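Teaching two arms to make a cold drink: a chat with Anisa Pelupessy

Sunday, September 6, 2020

I'd been pestering Anisa Pelupessy for a visit since January, so when she finally wrote back with "come Thursday, bring snacks," I was on the train to Wateston before she could change her mind.

Anisa runs the demonstration room at Justeck, where she and a small crew spend their days gathering examples for a system that's meant to learn kitchen jobs by copying people. She used to teach high school science, and you can still hear it. She asked me two questions before I'd got my coat off.

First up, I wanted to know what an "example" is in her world. Is it a video? A list of steps?

"It's one go at one job, start to finish," she told me. "Somebody drives the arms through it and we save everything, where the joints were, what the cameras saw, when the fingers opened and closed. Then we put it all back and do it again. The putting back is most of my life."

The job they're on now is called Policarpio, after a café near the old office (all their jobs are named after places to eat, which made me hungry all afternoon). It's the fixings for a lemon drink, ice and slices and so on. They have 1233 good runs of it so far. I said that sounded like heaps. Anisa laughed at me.

"It sounds like heaps until you look at how alike they are! In the first batch, the bowl was in the same spot nearly every time. We're creatures of habit. You put a bowl down where your hand likes to put a bowl down, and then the system learns that bowls live there."

So that's where the tape came in. The table's marked off in squares now, and before every run a little program named Dandido spits out which square each thing goes in. Nisha Bisht wrote it over a lunch break and has been slightly embarrassed by its fame ever since.

"It's a random number and a nice font," Nisha said from across the room. "People keep thanking me for it."

I asked whether the tape itself might become a crutch, and Anisa lit up, because apparently they'd argued over that for a week. The system sees the lines too, after all. Their answer is to record some sessions on a bare table and keep those aside for testing. She isn't sure it's enough. "Ask me again when we've got a few hundred of those," she said.

Then we got onto ice, and I'll admit I hadn't thought of ice as a difficult subject. It's see-through, it shines, it's a different heap each time you fill the bowl. Lemon slices are easier on the eyes but a pain to get hold of.
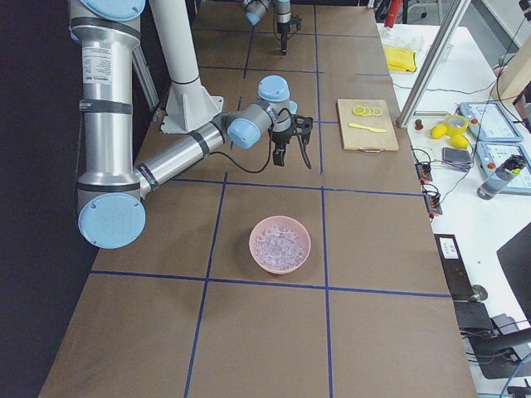
A decent session is 30 runs, and after that Anisa makes people swap out whether they feel tired or not. Drivers get smoother as they go, she says, and then they get sloppy, and they can't feel the moment it changes. She goes back through the recordings the next morning with a cup of tea and tosses the duds. On the day before my visit that was 11 of them.

But she doesn't toss every fumble, and this was the part I kept thinking about on the train home. If a driver misses a grab and then fixes it, that one stays in.

"I used to want them all perfect," she said. "Then it'd miss once, by a hair, and just carry on as if it had the thing in its fingers. It had never seen anybody miss! So now I tell the new people, if you muck it up, don't stop, show me how you get out of it."

I had a go myself, of course. Nisha talked me through it very patiently, and my run took 19 minutes, for something she does while chatting about her garden. I asked if it would make the collection.

"We'll have a look in the morning," said Anisa, and went to put the kettle on.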